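4. What people told us about pattern

I went into the Vondbridge interviews expecting to talk about color. Paint is what most housing studies ask about, and our first set of questions (borrowed from the Flokley pilot) was nearly all paint. By the second week I'd given up on it. People wanted to talk about wallpaper, and once they started they didn't stop!

We spoke with 70 renters and owners, usually in their kitchens, usually with coffee. The thing I kept hearing was that pattern is tied to a person and color is tied to a year. Someone would say the hall was green "back then," but the roses were always "my aunt's roses." I coded 13 interviews twice to be sure I wasn't hearing what I wanted to hear, and the split held up pretty well.

Florals came up more than stripes, more than geometrics, more than anything. What surprised me was how exact the memories were. People who couldn't tell me the color of their own front door could draw the repeat of a bedroom paper from childhood — where the big flower went, which way the stems leaned, the one seam where two halves of a leaf didn't meet. One woman remembered counting bows to fall asleep. I've left the bow and ribbon papers as their own group in the coding, partly because the people who grew up with them talked about them so differently (fondly, but with a bit of an eye roll).

Figure 3. Floral paper with a ribbon lattice and blue bows, used on three walls. 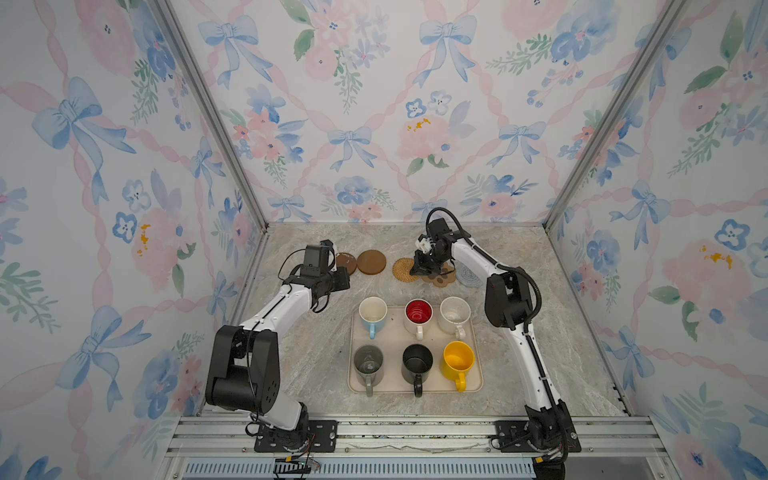
Imani Gallagher
Lead author, Jultitell Home Interiors Study

Papers like the one in Figure 3 were the ones I'd call sticky. The diagonal ribbons give the eye a path to follow, and several people traced that kind of path in the air with a finger while they talked. I wish I'd planned for that and taken notes on it from the start; I only began in January, so the early interviews have nothing on gesture at all.

Renters were a different story. Most of them couldn't paper a wall even if they wanted to, and 5 had used peel-and-stick sheets and then worried about the deposit. They talked about pattern as something for later, for the next place. I come back to that group in Section 5, along with the owners who had papered over an older floral and kept a leftover roll in the closet.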